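Relatório de projeto: A mesa do lanche
Unidade curricular de Design de Interiores e Objetos
Autores: Elmarie Swanepoel e Gerd Brinkmann
Entregue em 7/25/23

1. Ponto de partida

Propusemo-nos estudar como se arruma uma mesa de lanche quando as coisas que vão para cima dela não foram desenhadas para se conhecerem. O título inicial era mais ambicioso e incluía a palavra "ecossistema". A orientadora riscou-a.

2. A superfície

O tampo tem 70 cm de largura e levou primeiro um pano bege de trama fina, com textura bonita e uma vocação notável para guardar migalhas. Por cima estendemos uma toalha branca, que perdoa menos as nódoas mas vai à máquina a 60 graus sem dramas. O Gerd defendia o pano sozinho até ao primeiro ensaio com chá.

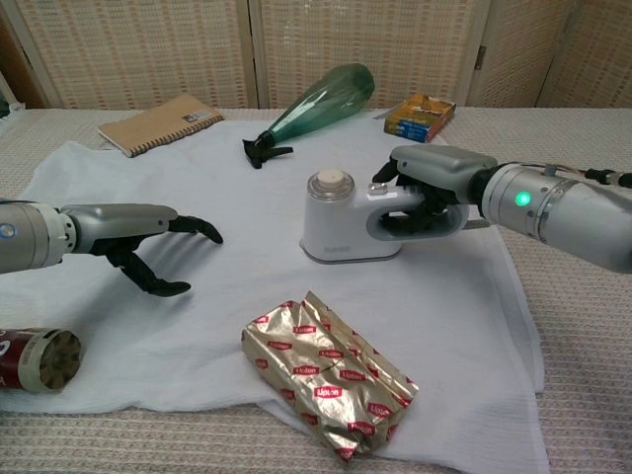

3. Disposição

O eletrodoméstico branco ficou ao centro, de pé, por ser a peça mais alta e a que pior se dá com vizinhos. Uma pega em argola pede espaço livre do lado para onde aponta, coisa que o nosso primeiro esquema ignorava com grande elegância. A embalagem dourada da Lipton foi a mais difícil de integrar: amarrotada, recusa qualquer alinhamento e brilha mais do que tudo o resto. Testámos guardá-la numa caixa Sernby, mas a caixa ocupava o lugar das chávenas.

As latas deitadas rebolam. Este resultado custou-nos uma tarde de março.

4. Por fazer

Falta repetir a disposição numa mesa de 55 cm e decidir quem lava a toalha.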